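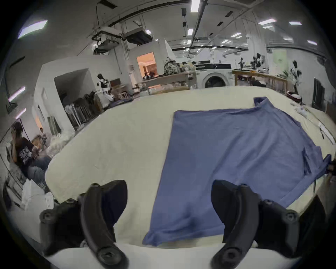
Blue garment on the padded table, August open day

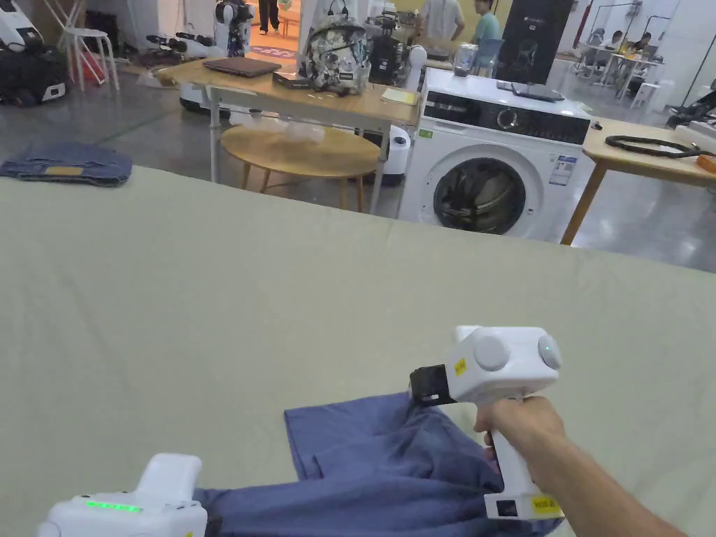

From: Elli Pitkänen
To: nurnent-users
Subject: Re: open day, folding station

Pentti Seppälä wrote:
> Did Ulla's group show folding on the arms, or only hand-held?
> And is the jaw the same as on our unit?

I only watched the hand-held grippers. The operator pressed the right one into the navy cloth and pinched a fold. Two round buttons or knobs sit on top of the head. I did not get the jaw dimensions - Eskil Aasen has promised the drawing.

They quote 3192 folding runs so far, 48 per session. Cloth type is logged, table height is not. I asked for both.

Next slot is at 2 pm, room for 6. Reply to me off list.

Elli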